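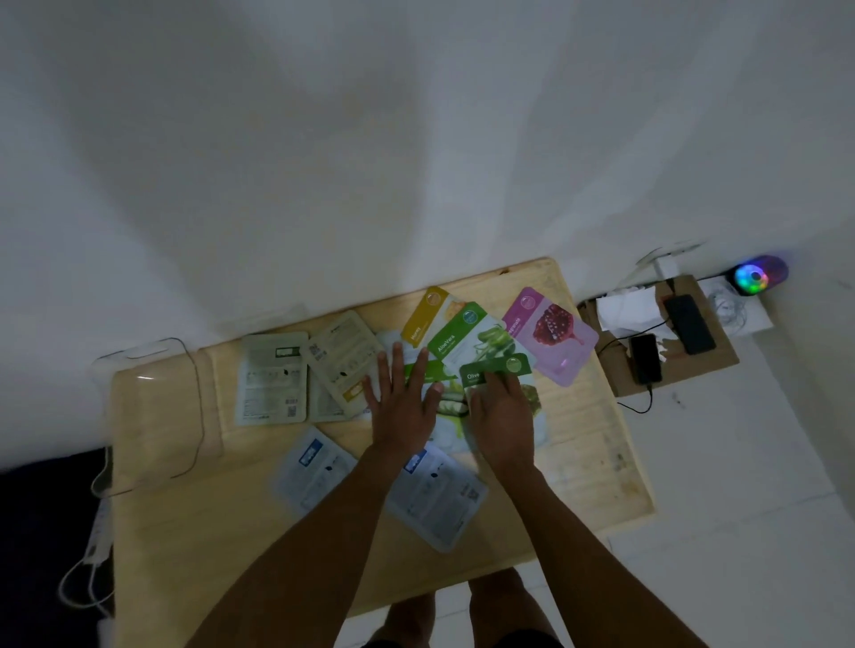 Face masks on a board

8 October 2026

Saw Dr Russo at the Ashby surgery this morning about the iron tablets. She wants me on one every other day instead of daily, and no tea for an hour either side (an hour! me!). Bloods again in 3 weeks. Senyo rang while I was in the waiting room and I had to whisper the whole thing to him – very dignified.

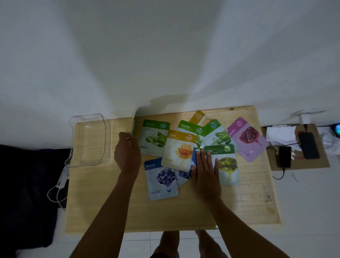
The tablets still turn my stomach if I take them before food, so I'm trying them at bedtime with a bit of orange juice. Kwabena swears by a spoonful of honey afterwards to shift the metal taste, and with Honey written on one of those sachets I've been thinking about toast all evening. First one tonight, then Saturday. Must write it on the calendar or I'll forget.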